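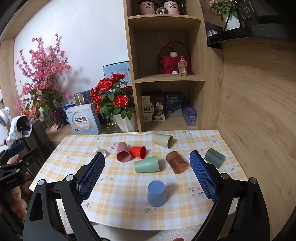

Plastic cups on a plaid tablecloth, the blue one standing upside down.

Reading Symbolic Texts
Handout 3: The four senses and the Rasarberg Dialogue
Course leader: Eugénie Mallet
Version of 2020-09-11

Before you start

Please read chapters 1 to 5 of the Dialogue in the Lunwood edition before the meeting. The older Cârstea translation can also be used, but its chapter numbers are different after chapter 4, where the translator joined two short chapters into one. If you quote from it, write "C" before the page number.

1. The old scheme of four senses

Medieval teachers often explained that a holy text has four senses. The literal sense tells what happened. The allegorical sense tells what we should believe, the moral sense what we should do, and the anagogical sense where the soul is going at the end. The word "anagogical" comes from Greek and means "leading upward".

The example which was used in schools again and again is Jerusalem. In the literal sense it is a city. In the allegorical sense it is the Church, in the moral sense the soul of the single person, and in the anagogical sense the city of heaven. You should know this example by heart, as it will come back in the discussion of chapter 9.

Two warnings. First, medieval readers did not always find four senses in every line. Many commentaries give only two, and some jump between them without saying so. Second, the scheme was made for the Bible. When a poet or a writer of dialogues takes it over for his own work he is making quite a big claim, and his first readers would have noticed this.

2. Symbol and allegory

In this course I use the two words in the following way. In an allegory, a figure stands for an idea which could also be said directly: a lady with a mirror is Prudence, and when we have said "Prudence" we can go on. With a symbol, the thing and its meaning cannot be separated so easily. Water in a baptism is not a sign which we could replace with another sign of our choice.

This difference is modern in its sharp form. A medieval writer would probably not recognize it, and our text does not keep to it either. I still find it useful for asking questions. Gebhard Brunner, in his introduction to the Lunwood edition, does not agree and treats both words as the same (see his long note on chapter 2). Read the note and decide for yourselves.

3. The Dialogue

The text has 17 chapters and is preserved in one manuscript. It is a conversation between a pupil and an old gatekeeper. The pupil wants to enter a garden. The gatekeeper does not refuse, but at each chapter he asks a question and the pupil must answer it before they walk further along the wall. The author is not named. The language is a late and rather simple Latin, with some German words for plants.

The chapters fall into groups:

Chapters 1 to 5: the wall. What is outside and what is inside.
Chapters 6 to 9: the well, the ladder, the city seen from far away.
Chapters 10 to 16: the names of the plants.
Chapter 17: the gate.

Please notice that the last chapter is very short. Older scholars thought that pages were lost. Bình Dương has shown from the sewing of the manuscript that the book is complete in its present form, so we must accept that the author wanted this ending.

4. Is there a secret teaching?

Since the first printing of the Dialogue there are readers who say that it was written for members of a closed brotherhood, and that the questions of the gatekeeper are the questions of an initiation. The best known defender of this opinion is Vinzenz Imhof. His argument has three steps. The questions come in a fixed order; the pupil is twice told to keep silent about an answer; and in chapter 12 the gatekeeper changes the way he speaks to the pupil, from "child" to "brother".

Against this, Urs Zürcher says that all three things are normal in monastic teaching. A novice also becomes a brother, a novice also keeps silent, and school dialogues have had a fixed order since late antiquity. He also finds it strange that a secret book explains its own pictures so patiently.

My own view is between the two. I think that "esoteric" can mean a secret which is kept from other people, but it can also mean an inner side of a teaching which is open to everybody and understood by few. For the second meaning we do not need any brotherhood. Imhof moves from one meaning to the other without telling us, mostly in the second half of his book, and when you read him you should mark these places in the margin.

5. A passage to prepare

From chapter 3, in the Lunwood version:

"The pupil said: I see only stones. The gatekeeper said: Then tell me of the stones. And when he had told of them until evening, the gatekeeper said: Now you have begun to speak of the garden."

Questions for the discussion:

Which of the four senses does the pupil use when he says "I see only stones"?
Does the gatekeeper correct him, or does he agree with him?
How would Imhof read the word "evening"? How would Zürcher?
Compare the ladder in chapter 7. Is it an allegory or a symbol, in the meaning of section 2?

6. Written work

Write a commentary of 400 words on one chapter of your choice, but not chapter 3. Begin with the literal sense and stay there for at least one full paragraph. Many papers last year went to the hidden meaning in the first sentence and forgot to say who is speaking. Footnotes are not counted in the length.

The papers are due in February, at the first meeting of the month. The Lunwood edition is on the reserve shelf of the Sisley reading room and may be used there, but not taken home.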